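Setting the grip on a thin-walled tub

Posted by Kamran Jadoon, 7/29/22

These steps are for the two-finger gripper on the Umen cell, after new fingers go on or when tubs start slipping. Plan on 20 minutes.

Put the arm in manual and slow it to 37 percent. Check the finger screws with a hex key and snug any that turn. Don't use the power driver — the threads in the plates strip easily.

Open the fingers, bring them over the rim of a tub and close at the lowest force setting. Lift a few inches and tilt the tub to one side. The rim should stay pinched between both fingers.

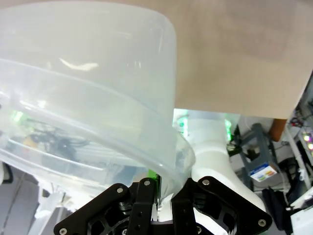
Tub held by the rim and tilted, seen from the wrist camera.

If the rim slides, go up one step and try again. Stop when it holds through the tilt. Too much force will whiten the plastic, and a tub marked that way should come out of rotation.

Save the value under recipe 183. The old Rowlands recipe is still in the list and was written for heavier bins, so leave it alone.

Return the arm to auto and run one full cycle with an empty tub before loading parts. Write the new value on the sheet inside the cabinet door.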